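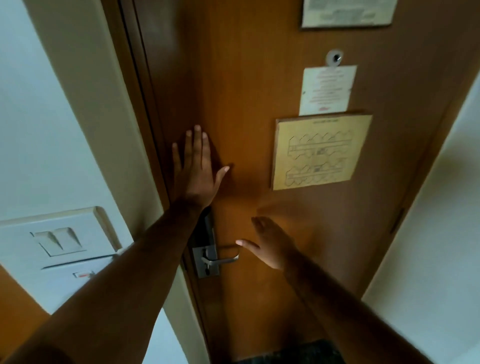 Fig. 1: Left hand flat on the door, right hand on its way to the lever.

Door Opening with Two Arms: What Went Wrong in Run 14
Project report by Domenica Brunner
Team: Corina Gruber, Ashton Pearce, Abdelkrim El Fassi, me
Supervisor: Gladys Cusi
16 May 2023

1. What we wanted to do

Our robot is called Hadlow. It has two arms on a fixed stand, with a padded left hand and a simple two-finger right hand, and our job this semester was to get it through the first half of opening a door. So no driving through, no closing it again, just lever down and door pulled open far enough to get an arm in the gap. That sounds like a tiny task and I thought so too in the first week (sorry, Corina, you did warn me).

The plan was to learn the motion from people. We used clips of people opening doors at the Kalberg guesthouse, plus the practice door in our lab, and Abdelkrim turned them into hand paths the robot could copy. Ashton did the low-level control, Corina built the force logging, and I did the training and most of the swearing. The final model trained for 3,000 steps on the lab computer and the curves looked lovely.

2. What happened

By April we had the lever grab working nicely. Hadlow would put its left hand flat on the door, a bit like in Fig. 1, reach over with the right, close on the lever and push down. All the early runs stopped there on purpose. Run 14 was the first time we let it go on to the pull.

It pulled, all right! The right arm started moving back and the left arm just stayed where it was, pushing on the door. The two arms were fighting each other through the same piece of wood. The door opened a crack, stuck, and then the wrist of the right arm gave a loud snap and the lever sprang back up. The left arm was now pushing against nothing that pushed back the way it expected, so it slammed the door shut. Ashton hit the stop button and that was the end of the run.

Damage: one cracked wrist bracket, a stripped screw in the lever, and a dent in the practice door. Everybody was standing behind the tape, so the people were fine. I did drop my coffee.

3. Why it happened

My first guess was the controller. We had swapped to the Kuster driver boards the week before and I was very ready to blame them. Ashton replayed the commands on the bench and the boards did exactly what they were told, so I had to take that back.

Then Corina lined up the force log with the model output and we could see it. The left hand target never moved. The model was asking for steady contact the whole way through the pull.

The reason was in my own code. I have a script named Drullness (it was late, it stuck) that cuts the clips into phases. It ended the left hand track as soon as the right hand closed on the lever, and filled in the rest by repeating the last position. So every clip where a person lets go of the door with the left hand had been turned into one where the left hand stays put forever. The model learned that perfectly well. My test set went through the same script, so of course it got a great score.

There was a second problem, and this one is the safety part. We had a force limit on each arm by itself, but nothing compared the two arms. Neither arm went over its own limit before the bracket broke.

4. What we changed

The script now keeps both hand tracks to the end of the clip, and if a hand is lost it marks the gap and leaves it empty. I went back and watched clips by eye next to the cut versions, and 23 of them had to be thrown out because the left hand couldn't be followed properly after the grab.

Ashton added a check that stops both arms if they push in opposite directions for longer than 200 milliseconds. Corina printed a thicker bracket. Gladys also asked us to do every new phase with the lever loose and the latch taped back first, at half speed, and that's in the run sheet now.

5. Where we are now

With the retrained model Hadlow takes its left hand away before the pull. It's slow, and it sometimes lets go so early that the door wobbles while the right hand is still closing. Full pulls at normal speed haven't been tried again. Abdelkrim wants to redo the hand paths for the lab door first, and the new screw for the lever is still on order.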